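# About Stemar

Stemar is a small company that sells boxes, trays and other containers for keeping a workplace in order. We started with one product, a stackable box for office drawers, and one rented room over a bicycle shop. Today we offer 300 articles and we have a team of 15 persons. Our customers are offices, schools, small clinics and repair shops, and also many private people who write to us because they want to finally finish with the mess in their hall closet.

The name Stemar does not mean anything special. It was short, it was free to register, and it is easy to say on the telephone in most languages. We get this question often, so we answer it here.

## How we work

We do not have our own factory. The boxes are molded by our partner Jonberg, who has worked with us from the second year. The paper labels and the cardboard inserts come from Pomare. What we do ourselves is choosing, testing, sorting and packing. Every new box stays with us for 30 days before it goes into the catalog. In this time we open it and close it many times, we fill it with too heavy things, we carry it from one desk to another, and we leave it on the window side where the sun is strong in the afternoon.

Most of this happens in our office and not in a laboratory. We have a large white table, and the workstations are standing behind it. A person who answers customer letters in the morning can be at the table after lunch, checking if a lid still sits well. We like this way, because the one who tests the box is also the one who later explains it to the customer.
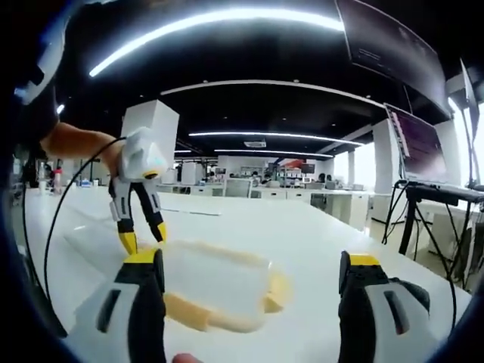
At the end of the working day the table must be free again. This is an old rule in our company, and new colleagues find it a little strict in the first weeks. Small parts go back to their drawer, samples go on the shelf with a date, and everything without a label is asked about before it is thrown away. We sell order, so we try to keep it also at home.

## What we offer

- Clear and frosted boxes with lids, for paper, cables, tools and craft material
- Drawer trays in several widths, which can be combined
- The Flemier line, our flat boxes for shelves with low height
- Labels and inserts, also printed with your own text
- Advice by e-mail if you send us the measures of your shelf or drawer

The Flemier line is the one we are most proud of. It took us a long time, and the first lid was too soft in the corners. Now there are 55 combinations of size and color, and you can order a single lid if the old one gets broken.

## Returns and spare parts

If a box does not fit, please send it back to us within 30 days. It can be used, but please clean it first. Spare lids and handles we keep also for older models - write us the number which is stamped on the bottom, and we will look.

## Visit us

Our showroom is in the same building as the office, on the ground floor. You can come without appointment, but in September we are closed for the yearly inventory. For groups and schools please write some days before, so we can prepare the table and find enough chairs.

Page last updated: February 2025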